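From: list member, Caltik
To: flotent-users
Date: Jul 6, 2019
Subject: Re: [flotent-users] Grout lines shimmer when output is scaled down

Replying on the list so it ends up in the archive. I can reproduce this on Flotent 4.3 with the stock settings. The shimmer comes from the texture filter, and the scaler only makes it easier to see. Two renders, same place:

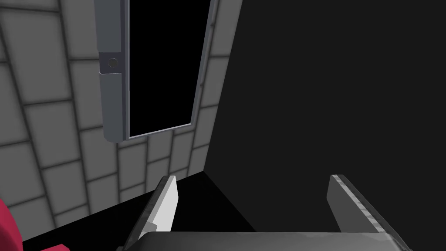
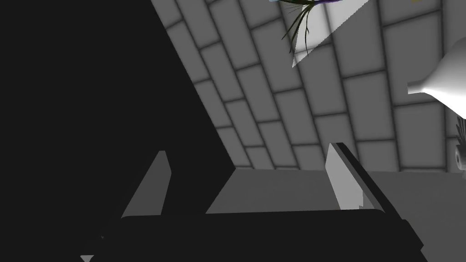
Renders 1 and 2. Gray tile wall with darker grout in the first.

> On our bathroom scenes the grout lines crawl as soon as the
> camera moves. At full size it is barely visible. At half size
> the far end of the wall turns into stripes. I have tried
> raising the sample count and it only gets slower. Is this the
> scaler in Skadance or something in the material?

It is the material. A grout line that covers less than one pixel gets picked up by some samples and missed by others, and the pattern changes with each camera position. Raising the sample count helps a little, but the cost grows much faster than the benefit.

What worked for us, in order:

Turn on mipmaps for the tile texture. Flotent leaves them off for any texture loaded through the Skadance importer. The switch is per material, so check each one.

Set anisotropic filtering to 4. At 2 the far end of the wall is still striped. Higher values made no difference we could see.

If the grout is done with a bump map, fade the bump out with distance. Mipmaps on the color map alone will not fix highlights that flicker along the edges.

Render at full size and scale down last. The Tekleab scaler has a sharpen step that is on by default and brings back part of the pattern. Use the no-sharpen option.

One known problem: with mipmaps on, the average color of the wall shifts slightly darker at a distance if the texture is tagged as linear when it was saved as sRGB. Fix the tag and reload. Do not correct it with the lights.

I have a patch that makes the importer turn mipmaps on by default. It has been sitting in review since June. If you can test it against your bathroom scenes, reply here with the importer log and the driver version. I only have one card to test on.

--
Caltik rendering tools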